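460 shares | 3 comments

Section 3: Putting up the Alva windsock mast

Okay, so you've got the base plate bedded in from the last section and you've left it alone for a couple of days. Good! Now comes the fun part. I've put up a few of these, first on our own strip at Drindolby (roughly 3000 feet of grass with a hump in it) and then for Ashwin Poojary over at Tarnness, and this is the order I've settled on.

Pick a calm time of day. Early morning works best for me, and I'm usually done before the first person wants to fly.

1. Lay both mast sections on the grass in a straight line, with the hinge end touching the base plate.

2. Slide the upper section into the lower one until the painted line disappears, then turn it until the holes match up. Push the locking pin through and fit the clip.

3. Grease the swivel. A thin smear all the way round is plenty – I overdid it the first year and spent all summer picking dead grass out of it.

4. Fit the hoop to the swivel and spin it by hand. It should keep turning freely and stop in a different place each time. If it always settles in the same spot, the mast top isn't level, so go back and check your base plate.

5. Lace the sock to the hoop with the cord in the bag. Go through every eyelet, pull it snug, and finish with two half hitches.

Note: Nomar ships the sock folded tight, and it will hang a bit crumpled at first. Mine took about a week to fill out properly.

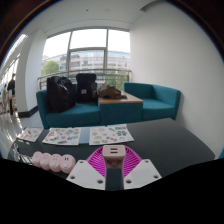

How far from the runway should the mast stand?

Far enough that a wingtip can't reach it if somebody wanders off the edge, and well clear of trees and hangars that stir up the wind. Your local rules will give a minimum distance, so look that up before you dig anything.

Now, raising it. Get a helper, please. I tried it solo once and ended up hugging the thing for ten minutes waiting for someone to walk by.

6. Bolt the hinge to the base plate and leave the nuts finger tight.

7. Have your helper stand with one boot against the hinge while you walk the mast up from the sock end, hand over hand.

8. Once it's upright, drop in the second bolt and tighten everything, going back and forth between the nuts a little at a time.

CAUTION: Look up before you lift. Never raise or lower the mast near overhead power lines, and don't start if there's thunder anywhere within earshot.

CAUTION: Close the strip while you're working, and let your regulars know. A radio call helps, but not everyone is listening.

9. Walk down to each end of the runway and look back. You want to see the sock clearly from both. If a hedge hides it, trim the hedge or move the mast.

I check the bolts again after the first windy night, then every September before the weather turns. The replacement locking pin is part number 1222, and it's worth keeping a spare in the clubhouse drawer.

Lights are covered in the next section.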